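Visit report: Gedau water laboratory open day, October 2026

The regional water laboratory at Gedau opened to the public for one Saturday, 10:00 to 16:00. I went mainly for the inorganic section and the archive of well records. Entry was free, with a timed ticket for the upper floor. Groups were limited to eight. My group was led by Áine Hegarty, who runs sample intake, and the instrument rooms were covered by Cathal Rafferty.

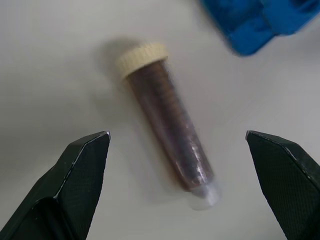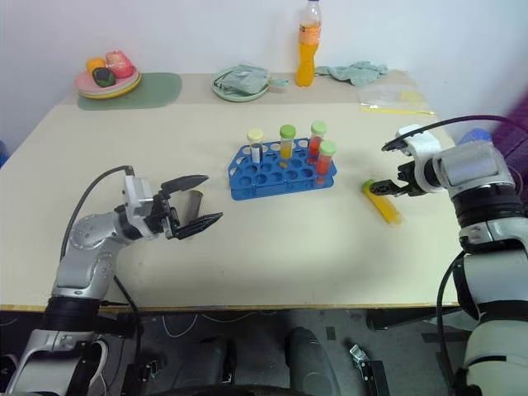 Tubes at the Gedau laboratory: a single capped tube on its side (first picture) and the blue rack (second picture).

Intake is on the ground floor at the rear, next to the loading door. Samples from private wells arrive in bottles issued by the laboratory, and a bottle from any other source is refused at the counter. Each gets a number on arrival and keeps it through to the report. The number is written by hand in a bound register as well as entered in the database. Hegarty said the register has settled two disputes over mixed-up wells in her time there, both in January, when the shallow wells at Skorkano freeze and owners bring in water drawn from a neighbor.

The laboratory handled 2,203 private well samples last year. Municipal samples are counted separately and I did not get that figure. Most private requests are for the basic set: pH, conductivity, hardness, nitrate, iron, manganese and coliforms. Arsenic is extra. Given the geology on the Skorkano side I would have expected it to be standard, and I said so on the comment card.

Nitrate is measured by ion chromatography. The column in use was near the end of its life according to Rafferty, and the chromatogram he put on the screen showed some tailing on the sulfate peak. Nitrate was well separated from its neighbors. A check standard is run after every tenth sample. If it falls outside the limits, everything back to the last good check is repeated.

Metals are done in the next room. The air handling there is loud, and from the back of the group I missed a good part of the explanation. What I did catch: samples for dissolved iron are filtered before they are acidified, and samples for total iron are not. Many owners do not know which one they have paid for. The printed report gives both names but does not explain the difference.

The microbiology room could only be viewed through the door glass. Coliform samples have to be started within a day of collection, so intake for that test closes at noon on Thursdays. The website still gives the old time of 14:00. Hegarty knew about this — the site is maintained by the county.

The archive was the best part of the day for me. It holds drilling logs for the Madigan valley on index cards in steel drawers, with depth, casing, static water level and a short soil description. One log for a farm well on the east slope gives 70 meters of marl with a single water-bearing layer near the bottom. The card for the next property records water at 8 meters. Both are in the same handwriting. Scanning has started with the oldest drawers and 80 percent of the valley is still on paper only. Copies can be requested in person, and mine took a few minutes.

A firm called Promero had a table in the corridor with household iron filters and softeners. The sectioned filter housing was useful to look at. The leaflet quoted removal rates without giving the inlet concentration or flow rate, and the man at the table could not supply them.

Practical notes. Parking is behind the building and was full by 10:30. The bus stops at the bottom of the hill, and the path up has no lighting. Upper floor tickets are given out at the front desk, not online. There is an elevator, but the archive is down a half flight of steps past it. Coffee was available in the staff room until noon.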